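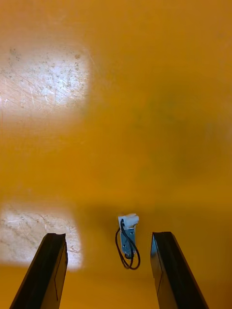
Light on the tabletop, hairline scratches and all

How do I start clearing a very full shed?
Posted by Sakance, 05/02/2018

Hello all. We have to be out of our house by December and into a flat with no outdoor space whatsoever, and I keep going down to the shed, opening the door, looking in and going back up to put the kettle on. There are tools, paint tins, jars of screws, bits of old radio and goodness knows what else. My late uncle filled most of it and I feel dreadful throwing his things out. Where would you begin?

Stetik
Oh, I do feel for you! We did ours last year and it took 2 whole weekends. Start with the paint, as it's the heaviest and you'll feel you've got somewhere — but ring the tip first, because ours won't take it wet.

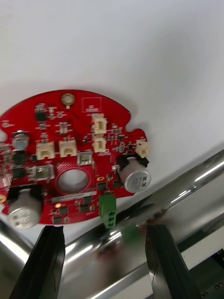 Do the sentimental things last, whatever you do. I began with a box of letters and got nowhere all morning. The electrical odds and ends were much easier once I'd made up my mind that anything I couldn't name was going. If you come across a circuit board like the round red one, with its cream connectors and those little silver cylinders standing up, don't put it in the household bin. It wants to go in with the small electricals, and most tips have a place for them. Tools went quickly too, as a neighbour took the lot for 200 pounds and I was glad to see them used.

Enlow
I agree with all that, only I'd say bring everything indoors to sort, if you can bear the mess. A shed is a miserable place to make decisions, especially a cold one. Put down an old sheet, make one heap to keep and one to go, 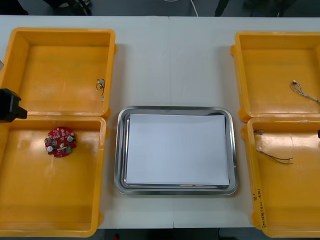

and don't let yourself have a third heap for "maybe", or you'll be moving that to the flat with you. Keep one good thing of your uncle's where you'll see it. I kept a plane of my grandad's and it sits by the phone.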